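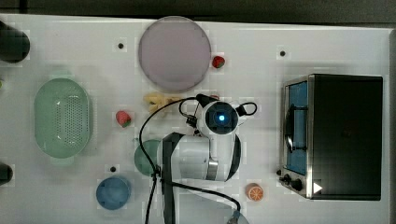

Un plato lila y un colador verde sobre la mesa blanca.

¡Ya podemos contarlo! Soy Mireille Picard, de Vodidance, y en enero abrimos un taller de indumentaria de los años veinte, con Pranab Paul al frente del patronaje. Llevábamos tiempo con ganas de meternos en los talles bajos y los flecos (sobre todo los flecos, que son mi perdición).

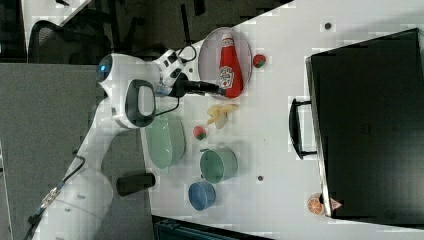

Serán nueve sesiones, los lunes por la tarde, en el local de Dironach. Cada participante saldrá con dos prendas: un vestido o chaleco y su abrigo. Las telas las pone Sepp, y qué telas...
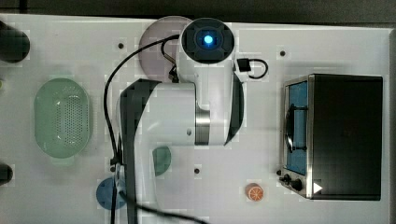 No hace falta saber coser, de verdad, yo empecé sin enhebrar una aguja. Inscripciones y prensa: en la recepción de Dironach, preguntando por mí.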